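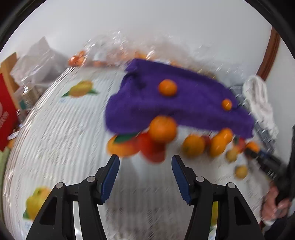 Sibel Sarıgül

## 4. Choosing and setting up a chore

Read this section before you book time on the Tresden arm. It covers which household jobs are worth trying now, which ones to leave for later, and how to lay out a table for the fruit-clearing chore.

### 4.1 What to expect

The arm is not ready to clear a kitchen table without someone watching. It can pick up firm, separate things and put them in a bowl. It is slow, and it still drops small round fruit. In the January trials we ran 246 picks on mixed fruit and 189 ended in the bowl. A person does the same job in a fraction of the time.

| Chore | Status |
|---|---|
| Single oranges on a flat table | Works, supervised |
| Mixed fruit, touching | Works on some layouts |
| Fruit resting on crumpled cloth | Unreliable |
| Folding the cloth afterward | Do not attempt |
| Sorting plastic bags from the table | Do not attempt |

Cloth is the hard part. A heaped cloth like the purple one has no fixed shape, and when the fingers close on an orange lying on top they often take a fold with it. Clear plastic is worse – the Stistard depth software tends to look straight through it.

### 4.2 Laying out the table

1. Spread the tablecloth and clip it at two corners.
2. Put the loose cloth down in a heap near the middle. Don't smooth it.
3. Place one or two oranges on the heap.
4. Group the rest of the fruit in front, some of it touching. Mix sizes and colors.
5. Set one small fruit apart from the group. Use it for the first pick.
6. Leave ordinary clutter at the back if you want a realistic test. Move glass at least 47 cm from the nearest fruit.

**Note:** Printed tablecloths are allowed. Lemon prints have caused false picks, where the arm closes on the pattern. Log these as "print" and not as "miss".

### 4.3 Recording by hand

1. Hold the gripper by its handle and open the fingers all the way.
2. Bring it in low, with one finger on each side of the fruit.
3. Close until the ridged pads touch. Stop there.
4. Lift straight up, move to the bowl, open.
5. Save the take in Rasis and go on to the next fruit.

A session can hold up to 130 takes. Split longer ones.

**Caution:** Soft fruit splits under the default grip force. Select *Gunn profile 2* for tomatoes and anything overripe.

**Caution:** Keep your free hand off the table while the fingers are closing.

### 4.4 Running the arm

Lay the table out again as in 4.2, with the fruit in new positions, and start at low speed. Stay within reach of the stop button. If the arm pulls the tablecloth, stop the run, open the fingers from the menu and reset the whole table. Don't tug the cloth free yourself.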